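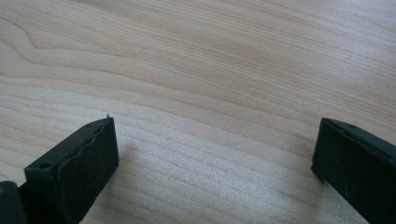

Pale wood with the grain running across it.

Every few years the advice comes round again: put a cloth on a good table. Coasters, mats, a sheet of clear vinyl cut to size. My neighbor Halina Szulc has kept hers covered for 14 years, and I doubt she could tell you what the grain looks like.

I think a table should be left bare and used. The pattern in pale wood is most of what you pay for. Cover it and you own a tablecloth with legs.

The usual objection is marks, and it is a fair one. Light wood shows everything. A pencil or a shoe heel will leave a line you notice from the doorway.

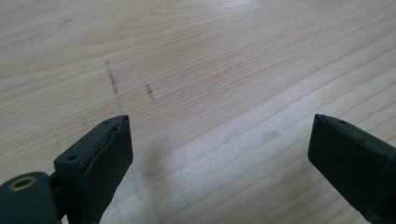

Two dark streaks on a light tabletop.

My answer is to try a soft eraser first, then a damp cloth, and then to stop. Aurelio Magaña, who refinished my desk in June, charges for a full sanding and still talks most people out of it. Each pass takes off wood, and a veneered top has very little to give.

A small streak can stay where it is. I have 2 on my own desk and I work around them every day without much thought. I would take those over 30 years of vinyl.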